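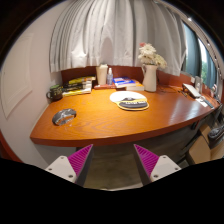 Posted in August by Annapurna Pillai

Home | About | Desk Diaries | Books | Get in touch

I have been putting off sorting out my desk since spring, and this month I finally got on with it. I am so pleased! It's the long one under the window, the one I went on about when we moved to Harkcombe, and I still think it's the best thing in the house. Lovely swirly grain, plenty of room for both elbows, and trees to look at when I'm stuck on a sentence.

The trouble with a big desk is that it fills up. Mine had become a sort of shelf for anything I was carrying when the phone rang – post, chargers, a bag of clothes pegs, three half-used notebooks and the instructions for a boiler we no longer own. I was working in a space the size of a tea tray.

So one morning I took everything off and put it on the bed, which meant I had to finish before bedtime. (My friend Benvinda Quintela swears by this. She once did her whole kitchen that way and had to eat standing up.) Then I wiped the top down with a soft cloth and a drop of washing-up liquid in warm water, dried it, and stood there admiring it for far too long.

The rule I gave myself was that only things I'd used in the past week could come back. The mouse was first, obviously. It's a gaming one, all angles and silver lines, and I don't play a single game. My nephew passed it on when he upgraded and I fell for it straight away. It fits my hand much better than the flat little thing I had before, and my wrist has stopped grumbling by four o'clock.

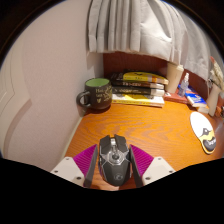 The mouse, with my big dark mug in the back corner.

The mug went back too, and I didn't need to think about it. I like a mug with a proper handle, and the pale green inside cheers me up when I get to the bottom of my tea. It lives in the corner now, well away from my elbow. I lost a keyboard to a cup of coffee in our old flat in Flestbridge and I'm not doing that again.

Books were harder. I'd have had 40 of them on there if I'd let myself, and I did carry 11 through from the bedroom before seeing sense. What stays out is whatever I'm reading or dipping into for work, and the rest have gone on the landing shelves. 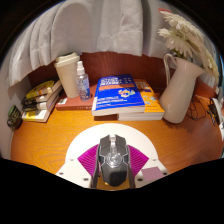 I do still want something to flick through while a file is loading, and a fat paperback is perfect for that. I'm trying to write 1000 words before lunch at the moment, and a couple of pages of somebody else's writing gets me going again when mine has dried up. It's so much nicer than picking up my phone!

The pegs are back in the utility room, the boiler instructions are in the recycling, and the notebooks have been whittled down to one. I found a birthday card I'd bought for Cleiton and never posted, so he'll be getting that nearly five months late.

Next is the drawer. I opened it, saw the tangle of cables and shut it again. If anyone has a good way of storing leads that doesn't involve buying lots of little boxes, please tell me in the comments, I'd love to hear it.

Filed under: Home & Desk, Tidying, Small Pleasures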